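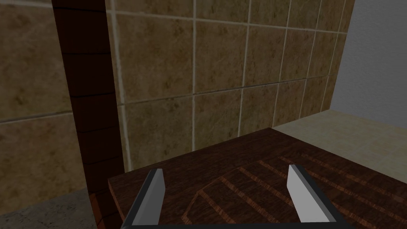 Dark brown wooden board with striped grain

About Gillora

Gillora is a small workshop and shop making chopping boards, serving boards and shelves for the home. We also run evening classes for people who want to learn how to finish and look after wood.

The business was started by Eun-ji Seok, who had been repairing furniture in a shared unit and kept being asked for boards by the same customers. She took on a unit of her own at Bae Yard and we are still there, although we now have the upstairs as well. There are six of us, four in the workshop and two in the office.

What we make

Our main range is called Sullier. It covers boards in three sizes, all finished with oil by hand. Veminine is the shelving range, which we cut to length. Most orders are ready in 20 working days. December takes longer, so please get in touch early if you need something as a present.

We buy our timber from small sawmills and keep some 100 planks drying in the back store at any time. Offcuts go into spoons and door wedges, or into a box by the front door for anyone who wants them.

Repairs

If one of our boards splits or warps, bring it back and we will look at it. Sanding and re-oiling costs £49 for any size - return postage is extra. We do not repair boards from other makers at the moment.

Classes

Classes start at 6.30 pm and last two hours. Tools and aprons are provided. Please wear closed shoes. The workshop is on the ground floor with level access from the yard, and there is parking for customers behind the building.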